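Home Archive Threads Members Log in
Search this list Go
July, posted by amaral-list

Re: how many demonstrations per object?

> We have 51 runs of the Jasia arm picking up toy food and the policy
> still drops things. Is it worth going on to 1000, or should we
> change the setup first?

I'd change the setup first. At Skasari we recorded 256 runs with everything in the same spot, and the policy mostly learned the spot. Now we move the plate and the toys after every 8 runs and vary the grip too. The banana is awkward because of its bend, so we record it held upright as well as flat.

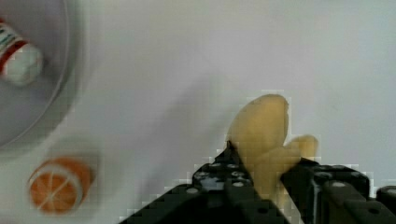

Should failed grasps be kept? Keep them, but label them and leave them out of the first training round.

We delete a run only when the log has gaps. The Limanitz scripts check for that when you upload. Write the operator's initials in the notes field, as people close the jaws at quite different speeds and you will want to sort by that later.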